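**Skavel tabletop cell simulator, two weeks in.** A thread for anyone pricing it up against Velix. Posted May 21, 2023.

**1/** Bought the single-seat licence with our own money. No discount, no loan copy. I wanted a simulator that a small team can use to check reach and clearance before anyone books time on the real cell. That is the only job I'm judging it on.

**2/** Install was plain. One archive, one licence file, one restart. The licence file must sit in the user folder, whatever the quick-start guide says. Support confirmed this after I had found it the slow way.

**3/** The starter pack gives you an arm, a gripper, a table and a furnished room. You can swap the pedestal, the table and the wall finishes from a side menu. You can't yet swap the floor without editing the scene file by hand. Minor, but my scene file is now longer than I'd like.

**4/** Reach checks are good. Set a target above the table, ask for a path, and you get either a path or the name of the joint that ran out of travel. Velix only gives you a red cross. I tested 25 targets in one batch and 2 came back as out of range. Both were down at the near end of the table, where I'd expected trouble.

**5/** Clearance checks are less good. The default margin is 15 mm on every link, gripper included. Fine for the forearm. Far too generous for fingertips that have to go down between small parts. You can set it per link, but the field is in the export panel, under "Advanced". No idea why.

**6/** Working view from the container test. The camera looks down the length of the table towards the arm.

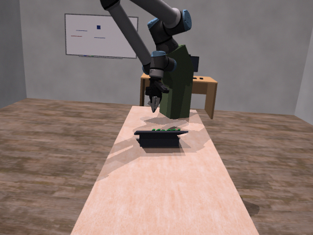
*Gripper pointing straight down behind the black container, six green pieces showing above the rim.*

**7/** The flared rim is why I use this container. A straight-sided box lets you get away with a sloppy approach. With a rim wider than the body, a path that clears the body can still clip the edge, and you want the checker to catch that.

**8/** It does catch it, provided you switch the collision shape from "box" to "mesh". On "box" the rim gets wrapped into one big block and the planner refuses approaches that are perfectly safe. On "mesh" a check takes 9 seconds on my machine. I leave it on mesh and make tea.

**9/** Shadows are soft and overlap, so you get some sense of depth from a fixed view. I still wouldn't judge fingertip height by eye. Use the distance readout. It updates while you drag the arm, and it agreed with my own sums to the last digit shown.

**10/** Su-chen Lam asked whether the room matters or is just dressing. For path planning, it's dressing. If you're rendering pictures to test a vision system, the whiteboard and desk give the detector something to be wrong about. You can hide each item separately.

**11/** Faults so far. Undo forgets gripper changes. The camera resets when you reload a scene. Renaming a joint breaks saved paths and gives no warning. I've reported all three and had a reply on the last one, with a fix promised by December.

**12/** Florencio Pastor runs the same version with the Morin add-on for force estimates and says it's worth having if you press-fit parts. I don't, so I haven't tried it. The Woden importer I have tried. It lost every material name and kept the geometry.

**13/** Would I renew? For reach and clearance on a tabletop cell, yes. For anything with a conveyor, wait, as moving belts are still marked experimental.

**14/** Scene file on request. Change the licence path on the first line before you open it or it will hang.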